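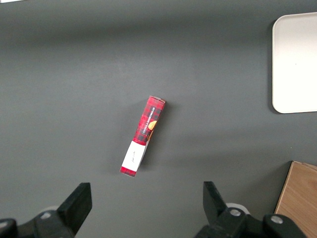
Anchor handling tug supply vessel

An anchor handling tug supply vessel, usually shortened to AHTS, is a ship built to move the anchors of drilling rigs and other floating units, tow them between sites and carry cargo out to them. I've kept this entry in everyday language, so if you came for winch formulas you'll be a little let down (sorry!).

Layout

The wheelhouse and cabins sit far forward, and everything behind them is open deck. At the very back is the stern roller, a big steel drum that lets an anchor slide on board without tearing up the plating. I think it's the cleverest part of the whole ship, and it's also the part the crew stays well clear of when a wire is under load.

Work

On a typical rig move the vessel picks up each anchor in turn, runs it out to its new spot and lowers it. Between moves it hauls drill pipe, fuel, water and dry cement, and many also stand by for firefighting or rescue. A platform supply vessel does the cargo half of that but has no towing gear — people mix the two up all the time, and I did too for years.

Hiring

Most of these ships are chartered by the day. A firm period comes first, then options that the oil company can take up or let go. The contract I know best is the one Skimico won for the Vunach field: 2 vessels, a firm period of 40 days starting in January, and options for another 30. The rigs were supplied from the port of Urnska, a run of over 21 hours in bad weather.

Fuel is normally paid for by the charterer, and so are port fees. Moving the ship to the job is a separate lump sum, and that's where the haggling happens!

Related ships

Cozma, a smaller yard, builds a lighter type for shallow water that tows but can't handle deepwater anchors. Some writers count it as an AHTS. I don't, but the page on harbor tugs does, so check both.

Last updated 18/07/2023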